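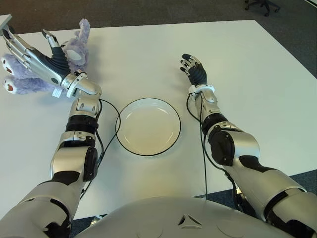 The manipulation group at Istov has spent most of the year on a narrow question: how well a two-armed humanoid can learn from recordings in which a person does the moving. The group's lead engineer, interviewed at the lab in Fillville, said the work began with a complaint about the data.

"We had plenty of demonstrations," the engineer said. "What we lacked was variety in contact. A policy trained on rigid blocks learns to close until it meets resistance. A soft object gives no clear signal of that kind."

The current protocol, known internally as Varghese, pairs one deformable object with one rigid object in every layout. The rigid object is changed between takes while the soft one stays in use.
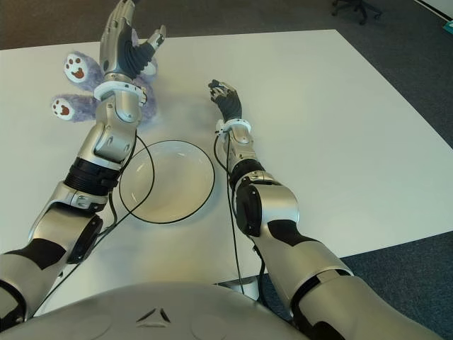
Each layout is recorded 7 times, with the starting pose of the hands shifted between takes. The full set comes to 1,000 takes, of which 100 are held back for testing and never used in training.

Asked why transparent dishes are included, the engineer cited depth errors. "Glass reads as table in the depth channel, or as nothing. If the model has only seen opaque plates, it will put a finger through the rim. We wanted that case in the training set from the start."
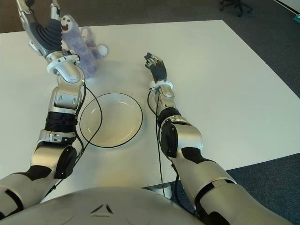 Plush toy and plate layout, both arms extended over the table.

The main result concerns camera placement. Policies trained on the head view alone were compared with policies given the head and wrist views together. The second type did better on soft objects, where the hand often blocks the head camera. On plates, the gap was small.

"The head view tells you where to go," the engineer said. "The last 2 centimeters are a different problem."
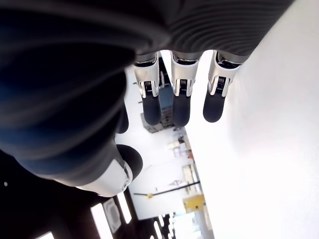
The wrist stream has costs. Its background turns with every motion of the forearm, and bright surfaces can wash out part of the image. The group tried masking the background and dropped the idea – the masks removed object edges as well. Random changes in exposure during training worked better.

A second site, Fludora, is now repeating the test set with its own operators. The engineer expects lower scores there. "Different table height, different lights. I would be suspicious if the numbers matched."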